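Jirkholm council drops cutlery rule after 69 complaints

20 January 2022

JIRKHOLM – The town council has scrapped a plan that would have made residents bring their own knives, forks and spoons to events at the Mahama Hall, ending a dispute that has lasted longer than most of the events.

The rule, passed in December, was meant to save money on replacements. According to the council, the hall bought 100 teaspoons last year and can now find 30 of them. Where the others went is a matter on which residents have strong views and very little evidence.

Letters began arriving within days. By the time councilors sat down on Tuesday evening there were 69 of them, one written on the back of a wedding menu.
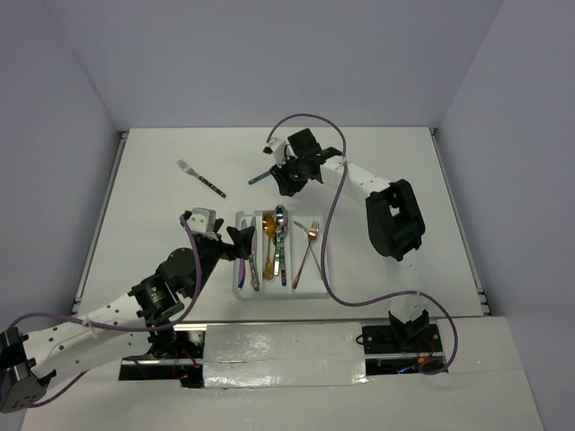 "I have lived through two floods and a bypass, and I never got mail like this," said Abena Boateng, who proposed the rule and then voted to drop it. She said she still thought the idea was sound – "on paper, where it should have stayed."

Amerley Agbenyega, who books the hall for the Jekholm Road supper club, told the meeting that her members had tried to comply. The first supper under the rule served soup. Eleven people brought forks.

A second proposal, to attach the spoons to the tables with string, was withdrawn before it could be discussed, though it did get a small round of applause from the public seats.

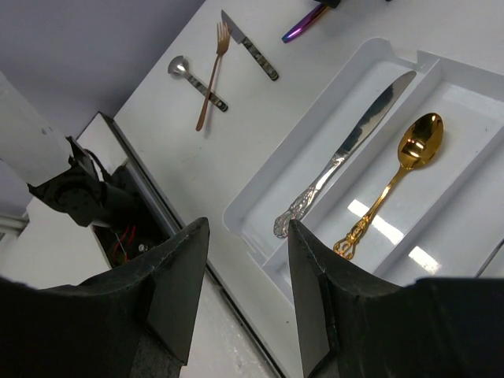 A white plastic cutlery tray with long, parallel compartments.

Under the deal reached on Tuesday, the hall will go back to supplying cutlery and groups will pay a $2 deposit, returned when everything is handed in. The council will review the deposit in the summer. The Bullano Café next door, which was asked to check its own drawers, said it would look when things were quieter.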